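3.2 Tableware and portion estimates

Households in Ditimora and Skosari returned 1049 meal diaries in April. Of these, 258 gave no plate size and were left out.
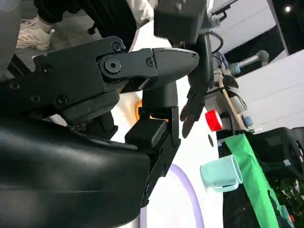 One respondent in Skosari objected that a wide rim makes any helping look small, and that the diary had no place to say so. We added a rim question to the later forms -- too late for the first 400.

Plates with a raised rim were recorded separately from flat ones, and mugs were entered by volume. 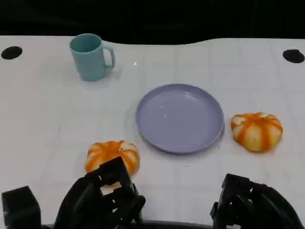
Figure 4. Lavender plate and light teal mug.

Estimates for soup were dropped in 14 diaries where the bowl was shared.
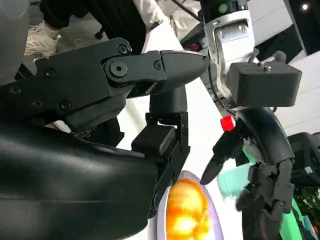 3.3 Treatment of missing entries

Blank meals were coded as missing, not as zero.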